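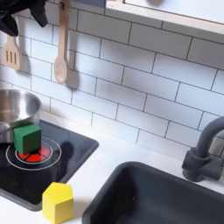 Slotted spatula and spoon hung on the tile behind a toy stovetop, with a pot and two blocks.

The case for hanging the utensils

Play kitchens are usually judged by how much comes in the box. I think the more useful measure is how much of it has a fixed place, and whether that place can be read from across the room.

A spatula on the wall takes up no counter. It also has an outline. When it is missing, the bare spot on the tile says so, and a four-year-old can see that as well as an adult can. A spatula in a bin has no outline. It is one of many handles, and getting it out means lifting the rest.

Joyce Massawe and I compared two arrangements over one term, the same kitchen with bins and then with hooks. We logged 148 tidy-ups. With bins, 27 ended with a utensil somewhere outside the kitchen. With hooks the number was 6. The sample is small and the children were a term older by the end, so I would not lean on the ratio. The direction agrees with what I see elsewhere.

The common objection is that hooks slow the children down. They do, slightly. Threading a hole over a peg takes more care than dropping a spoon in a tub. I count that as part of the activity. Adults hang up ladles for the same reasons and nobody proposes a bucket for them.

Hook height matters more than hook type. The lowest part of the longest spoon should clear any pot standing on the stove, or the two will knock together all day. Plain hooks are adequate. The Viltico rail is tidier but its pegs sit too close together for wide spatula heads, and the Bravix one needs screws, a poor match for grouted tile.

I would leave the blocks alone. A green cube on a red burner is food, or a kettle, or nothing in particular, and its use changes by the minute. Assigning it a hook or a labeled tray would settle a question that belongs to the child. Blocks can go back to a common box at the end of the day. Pots can stay on the stove, where pots are kept in plenty of real kitchens.

Kimutai Kaijage has argued that everything should go on the wall, including cups. I disagree on cups. They stack well, and a shelf over the backsplash holds them without a single peg.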